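Night count

1,702. Wilma Shearer wrote it on the back of her hand because the pad was upstairs. Rennie wanted 2,000 by morning. Rennie was asleep in Gistdale, with his phone off.

She took the handles again. Down, over, down a bit more. Wrist turning late, the way it always did. Tap the pedal. Save. Reset.

1,703.

The Forkov people had sent 1,050 of theirs in April and every one was perfect. Same speed, same angle, like a metronome. The model learned them in a night and then fell over the first time a panel sat crooked. So now Arkance paid Wilma for crooked. Slow ones. Ones where you came in wrong and had to think.

She was good at wrong. Eleven years of sewing car seats, hands that went their own way by midnight.

Save. Reset. Coffee, cold. Another.

She had started talking to it somewhere past the first thousand. Not words realy. Tch. Easy. There you go. The mic wasn't on, she'd checked twice.

At the next reset she didn't reset. She let go of the handles and just looked at the wrist view on the monitor — pale panel, wood at the left, that white strip so bright it hurt.

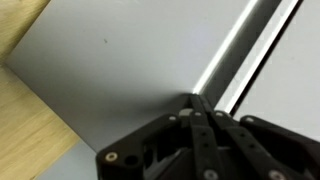 Why keep the bad runs at all?

Because the model has to see somebody get out of trouble, and the clean runs never get into any. Rennie had told her that on her first shift, fast, walking backwards down the hall, and she hadn't beleived him.

She took the handles. Came in too low on purpose, then too low for real, and felt her own shoulder lift to fix it before she'd decided anything.

Tch, she said. Easy.

Save.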